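Robótica aplicada. Notas de la unidad 4
Preparación de la visita a la jornada de puertas abiertas de Plotberg

La visita es en noviembre y sustituye a la práctica de esa semana. Salimos a las 9:30 de la puerta principal. El grupo es de 30 personas y se divide en dos turnos.

Qué conviene repasar antes

Cinemática directa e inversa (apuntes de la unidad 2). Pinzas de dos dedos: apertura, fuerza de cierre y forma de los dedos. Coordinación de dos brazos con espacio de trabajo compartido.

Desarrollo de la demostración

La sesión trata la manipulación de objetos ligeros y de forma irregular con dos brazos. Se trabaja con flores artificiales y vasos de plástico. Un tallo fino plantea un problema distinto al de una pieza mecanizada: el punto de agarre cambia según cómo haya quedado apoyado, y el peso está repartido de forma desigual entre la flor y el tallo.

Fíjense en tres aspectos:
— qué brazo se acerca a cada objeto y desde qué lado;
— por dónde se sujeta la flor;
— cómo se evita la colisión en la zona central.
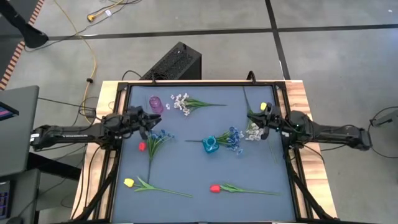
Elli Heiskanen
Profesora de Robótica aplicada

Los dos brazos entran desde lados opuestos de la mesa, de modo que la zona de conflicto está en el centro del tapete. Hay tulipanes y tallos de flores pequeñas, azules y blancas. De los dos vasos, uno está de pie y el otro inclinado — para introducir un tallo, la orientación de la boca importa tanto como la posición.

Entrega

Informe individual, 400 palabras como máximo, con un esquema de la zona de trabajo de cada brazo. Se entrega en el aula 353. Las dudas sobre el informe las atiende Eino Harju en la hora de tutoría.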